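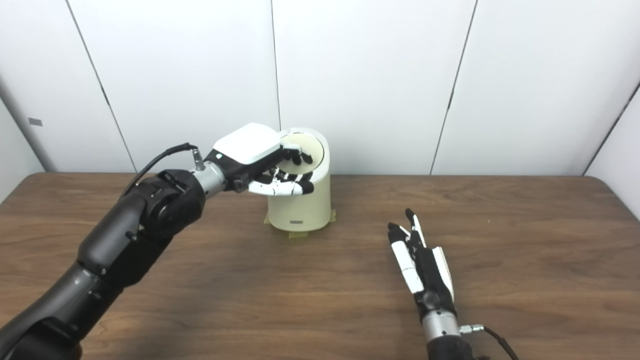

## Small bins and tall canisters

A tall, narrow bin is handy on a work table and a nuisance to clean. Scraps go in easily, but the bottom is out of reach of most hands, and whatever lands there tends to stay. These are the methods I use at home and in the shop.

### Emptying

Tip the bin over a sheet of newspaper before you carry it to the trash. Small screws, pen caps and the good pencil show up on the paper and can be picked out. Fold the sheet around the rest and throw it away whole.

If something is stuck at the bottom, don't bang the rim on the edge of the can. Thin rims split that way. Lay the bin on its side and slap the base with an open hand.

### Washing a light-colored bin

Cream and off-white show every coffee drip, and they yellow if you use bleach often. Try this first:

1. Put in two spoonfuls of baking soda and a squirt of dish soap.
2. Fill with warm water to just under the rim and leave it for an hour.
3. Scrub with a long bottle brush. A dish brush taped to a dowel does the same job.
4. Rinse twice and stand it upside down on two strips of wood so air can get in underneath.

Marker comes off plastic with rubbing alcohol on a cotton rag. On painted metal, test the bottom first. Label glue needs cooking oil, left on for ten minutes and then washed off with soap. Emil Pfister swears by peanut butter for this. It works, but then you have to wash off peanut butter.

### Stopping it from tipping

Anything a good deal taller than it is wide will go over when a sleeve catches it. Put weight in the bottom: a flat stone, or a zip bag of dry sand under the liner. I use a 48 oz bag of sand in the one by the vise and it hasn't gone over since March.

For a bin that sits on a finished table, stick felt pads to the base. Three pads sit steadier than four on an uneven top. Check them now and then, as grit gets pressed into the felt and will scratch just as badly as a bare base.

### Liners

Produce bags from the grocery store fit most narrow bins. Fold the top of the bag over the rim by a couple of inches and snap a wide rubber band around it. Keep 7 or 8 spare bags flat in the bottom, under the one in use.

### Marks on the table

- White rings on a varnished top: rub along the grain with a little mayonnaise or petroleum jelly, leave overnight, wipe off.
- Black rings from metal: these are in the wood itself and usually need sanding.
- Sticky patches: warm water with a drop of vinegar, then a dry cloth right away.

Wax the spot afterward – paste wax, thin coat, buffed.

### Wall panels behind the table

Dust settles in the seams of white paneling, and a wet sponge turns it into gray lines. Brush the seams dry with an old paintbrush, top to bottom, before any water goes near them. Then wipe each panel with a wrung-out cloth. Pull the table out a hand's width when you're done so the back edge doesn't rub.

Ashok Chaudhary runs a strip of clear packing tape along the wall at table height. I haven't tried it – the tape might take paint with it when it comes off.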